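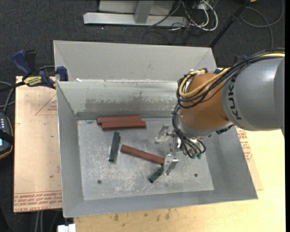 The gray bin, floor and back wall

July 13, 2021

Long entry, sorry in advance to whoever has to read it back. I meant to write three lines about the bin and then I kept looking at it.

The Lobo bin is staying on the pale wooden table. Eckhard Vogler and I went back and forth on this before lunch (he would still like it on the floor, on a pallet, and he is welcome to write his own page about that) and we agreed to leave it where it is until the new liner question is settled. I like it at that height. You can see right down onto the floor of it without stooping, and my back has opinions about stooping these days.

State of the metal. The floor is worn down to a silvery, scratched surface and I have stopped thinking of it as gray at all. The left wall is in much better condition, still a nice smooth medium gray. If you want to know what color the whole thing was meant to be, look at the left wall. The back wall is the ugly one. There is a wide dark scuffed band running across it below the tall panel, with ragged edges, and it's the part visitors ask about. I tried a corner of it with a rag and the Drokis cleaner and got a gray rag. Some of it is dirt, then, but plenty of it stayed put, and I don't want to go at it harder than that and end up with a shiny patch in the middle of a dull one. We did that to the old tray in June and I still see it every time I walk past the shelf.

For the record, the rag test was done at the left end of the band only, one wipe with the cleaner and one with plain water after it. Please don't do the rest "to match" without asking. I'd like to have a dirty part left to compare against.

The two holes

Two small round holes in the floor of the bin, one toward the lower left and one toward the lower right as you look at it from the front of the table. I always forget they are there until I go looking. I asked Eckhard what they were for and he said drainage, in the tone of somebody who had just thought of it. I said mounting, in very much the same tone. They don't bother anything today. The blocks are far too big to find their way into them, and the only thing I would worry about is a corner catching on an edge if there is a burr. I ran a gloved fingertip over the left one and felt nothing I'd call sharp. Didn't get to the right one, will do it tomorrow and add a note in the margin.

If we do order a liner from Driltano, the holes have to be on the drawing or they have to be left off on purpose. What I don't want is for the sheet to arrive and for us to be standing around with a hand drill. Their quote form asks for the long edge in millimeters and I have 993 down from measuring along the inside with the steel tape. I'd be happier if a second person measured it, because the walls slope and it's very easy to let the tape ride up one side without noticing. I had to start over twice myself.

Red and green

Five blocks in today, three of the reddish-brown and two of the dark green. I am going to keep writing "red" and "green" because I'm lazy, but "red" is generous, they are closer to brick, and under our ceiling lights the greens go so dark that I've picked up the wrong one from the shelf in the evening. I'd like us to settle on the names, all the same. Somebody has been writing "brown" in the other book and for a whole page I thought we had a third color that I had never been shown.

They were lying in a way I rather liked, so I left them. Two reds side by side against the foot of the back wall, over toward the left, nearly level with each other but not quite, the front one a little further right than its neighbor. A third red on its own diagonal near the center. One green pointing almost straight up and down the bin, and the other at a slant with its upper end just under the end of the diagonal red one. That corner of the arrangement is the part I'd call crowded. The rest has lots of bare metal between things, which makes the scratches stand out even more.

What I wanted to get down, before I forget, is something about the pair at the back. When blocks lie along the base of the sloping wall like that, they are awkward to get your fingers behind. I have a habit of tipping the front one toward me first and then rolling the rear one after it, and Eckhard takes them from the ends, one in each hand, and is faster at it than I am. I've tried it his way and I drop them. So, two methods, both allowed, and if you are new here please try both before you decide you hate the back wall.

I'd also like to stop the practice of dropping them in from the rim. It makes a tremendous bang (sheet metal over a wooden top, it's practically a drum) and the people from Ulis next door have been very nice about it, nicer than I would be. Lower them in, let go close to the floor. It costs you a second each.

Lining, or no lining

Arguments as they stand this afternoon, written down mostly so that I can stop having them in my head.

Leave it bare. It's honest metal, it wipes down, there is nothing to peel and nothing to replace. The scratches are ugly but I can't feel most of them through a glove. It costs nothing. Eckhard is firmly here.

Thin sheet laid over the floor, loose. This is the Driltano option. We'd have one clean, even surface and when it got as tired as the present one we would lift it out and get another. I worry about the edges. A flat sheet on a flat floor is fine, but where the walls begin to slope you'd get a tiny step, and anything pushed up against the wall would sit partly on it. I can imagine myself cursing that step by the second week.

Repaint. I've priced a can of gray and it's cheap enough, but the floor would need sanding, the whole bin would have to come off the table, and I don't believe for a moment that new paint would last on that floor. The back wall might be worth doing, though. Less happens up there, apart from whatever has been making that band. I lean toward painting the back wall alone and leaving the floor as it is, and I know that is the answer that makes neither of us happy.

There's a page about the earlier bin, page 173 in the old black notebook, where somebody before my time wrote that the paint "wore nicely." I looked at it again today. There is no second sentence. I would love to know what nicely meant.

Table

The tabletop is fine and I wanted to say so because it never gets mentioned. Pale wood, and I'm fond of it. What I can't judge is how it looks under the bin, and since we've agreed not to move the bin I'm not going to find out this week. When it does come off, somebody please look for dents and for grit. Grit between metal and wood is how you get those little crescent marks that never come out. I'd put a layer of felt or an old blanket under there when it goes back. I have a blanket at home that the dog has given up on, and I will bring it in, washed.

Same request for whoever is in last: no coffee on the table edge. I know it's the handiest spot in the room. I've done it too.

Small things

There's a small whitish scrap on the far rim, near the left end. Paper or tape, I couldn't tell from where I was standing. I keep meaning to pick it off and then I get to the front of the table and forget. If you're tall, be my guest.

The rag I used is in the closed can by the door, do not put it in with the towels.

We're low on the thin gloves in medium. Large is fine, there's a box of large that will outlive all of us.

The green tag that used to hang by the block shelf has gone missing again. I've put up a bit of card with "dark green" on it in pen until it turns up. If it was you, no hard feelings, just bring it back.

I did promise Eckhard that I'd write his view down fairly, so: he thinks we are fussing, that a bin is for putting things in, and that the back wall looks like the back wall of every bin he has ever worked with. He also said that if we repaint it he'll help, and he will want to pick the gray. I told him the left wall picks the gray. We left it at that and went to look for the good tape measure, which was in his coat.

To do

Right-hand hole, check the edge for a burr.

Second measurement of the long inside edge, by anybody but me.

Ask Driltano whether they can turn up the edges of a thin sheet to follow the slope, and what that does to the price.

Look at the test patch on the back wall in daylight, in the morning if possible, before the sun gets around to the side windows.

Blanket.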